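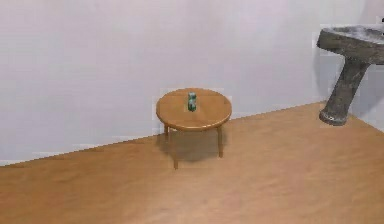 A plain white wall and a bare floor in tones of light brown.

The last families of Elberg

ELBERG — The bus from the coast comes up the valley twice a day in summer and once a day after the first snow. It stops outside the bakery, waits ten minutes and goes back down. In February it left with 11 people who had lived in the town all their lives, and they had bought one-way tickets.

They were members of the Tipoki-speaking community, a small religious minority that has lived in the upper valley for more than 200 years. Their destination was Flornov, the port city where most of their relatives already live. Their departure leaves four households in Elberg that still keep the old fast days and still bury their dead in the walled cemetery above the river.

The community was never large. A parish survey taken before the mines closed put it at 1,248 people, spread over Elberg and the farms on the north slope. They had two prayer houses, a school with one teacher and a burial society that owned its own cart. The men worked as tanners and harness makers, and later in the mines. The women ran most of the stalls at the autumn market.

When the mines closed, the first to go were the young men. Families followed over the next ten years. The school shut when it had six pupils left. The larger prayer house was sold and is now a tire shop, with the old inscription still readable over the side door.

People who remain say there was no single cause. There was no law against them and, apart from one bad winter when windows were broken on the north slope, little open hostility. Work was the main thing. After that it was marriage. The community does not usually marry outside, and by the time the school closed there were hardly any couples under 40.

The regional government has offered help of a kind. A resettlement grant, set up for former mining families of every faith, pays 3,000 crowns to each adult who moves to the coast and registers there. An adult who stays and repairs a house in the valley can apply for 2,000. Residents say the second grant takes much longer to come through, and that the forms ask for property deeds many of them never had. Several of the farmhouses were passed down by spoken agreement, witnessed by the elders, and no paper was made.

In Flornov the newcomers have mostly settled in Patley, a district of brick apartment blocks behind the rail yards. The community there rents a hall above a hardware store. Attendance on an ordinary evening is 20 or so, and on the spring fast the stairs are full. The service is shorter than it was in Elberg, and parts of it are now read in the national language, a change the older members accepted after two years of argument.

Food has traveled better than the language. A bakery in Patley sells the flat barley loaf that used to be made only in the valley, and customers of all kinds line up for it before 8 a.m. The children eat it on the way to school. Few of them can follow a conversation in Tipoki, though most know the blessing said over the bread and a number of insults.

Back in Elberg, the smaller prayer house is opened once a week. It needs ten adults for the full service and has not had them since the bus left. The four households meet anyway and read the parts that can be read without the ten. The stove is lit an hour before.

The cemetery is the question that comes up most often. Families in Flornov send money for the wall and the gate, and in the summer some come back to cut the grass. Under the community's rules the graves cannot be moved. The town has said it will not build on the land, but there is nothing in writing, and the road to the new quarry is planned along the lower edge.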